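Step 4: Setting up the two arms around the table

By now you should have both Virko arms bolted to their bases and the black rail sitting snugly along the front edge of the tabletop. Put the kettle on before you start this part, because it's a slow one and it goes much better if you aren't in a rush!

1. Switch off the power at the wall and wait 2 minutes.

2. Run the main cable over the top of each elbow and leave a good generous loop. Elango Raju, who drew up our first Damora bench, likes a loop you could pass your fist through, and I've come around to his way of thinking.

3. Tie the cable along the forearm cover with small white ties. Snug is plenty (I've pinched a cable or two in my time by pulling too hard).

4. Lay the loose wires towards the slotted duct at the front, but leave the lids off until Step 6.

5. Set a small, flat plastic part on the table where both grippers can get to it.

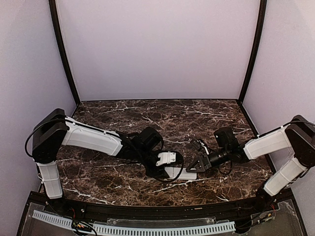
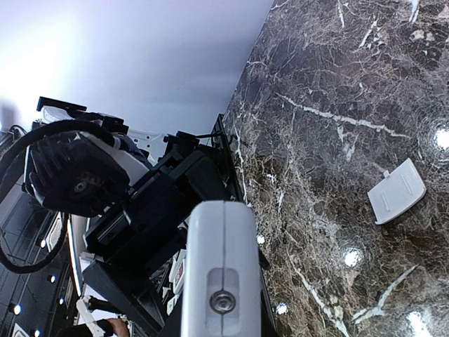
6. Power up and open the Stirnent panel on your laptop. Set the speed to 10 per cent and leave it there for the whole of this section, however tempting it gets.

7. Bring the left arm in first, then the right, and stop each one just short of the part. Save both positions under names you'll still recognise in October.

8. Repeat the move 20 times, keeping an eye on the cables at the wrist as well as the fingers.

Caution: Keep your hands out from under the arms whenever the power is on. The Sethi controller holds its position quite firmly and won't give way for your knuckles.

Note: A polished tabletop bounces a lot of light back into the wrist cameras. If the picture looks washed out in spots, dim the overhead lights a little and try again before you go fiddling with the exposure on page 11.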